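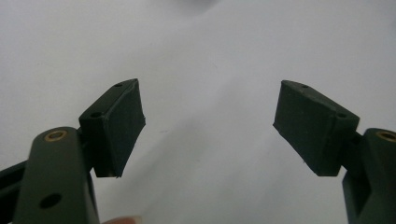 **Stetunine Workshop — Handheld Gripper Group**

## 4.3 Fault: fingers slip or close unevenly

We love this little tool, and most slipping faults can be fixed at the bench in one sitting! Start with the pads, the dark flat layers on the inward sides of the finger blocks. Look along the edges and corners: small points, nubs and a dusty film all deserve attention.

> **CAUTION:** Keep fingertips away from the linkage whenever the tool can move. The gap between arm and bar is a real pinch point.

1. Release the trigger and let the fingers open fully over a plain, pale surface. Dark crumbs show up beautifully on it.
2. Lock the trigger.
3. Wipe both pads with a dry, lint-free cloth.
4. Press each pad corner flat. If one lifts, replace both pads (Durrani kit 843).
5. Trim any rough nub flush with the block — small snips, never a pull.
6. Check the brass-colored rings at the arm pivots. Each should sit level in its arm.
7. Unlock, then close slowly on the Ferner test block. Both pads should touch it together.

**Note:** If one pad touches first, go back to step 6 before changing any settings. Drita Radonjić traced our worst run of dropped parts to a single pivot, after we had swapped pads twice!

**Still slipping?** Tag the tool out and log the fault as code 75. Pads are due for replacement at 300 hours even when they look great.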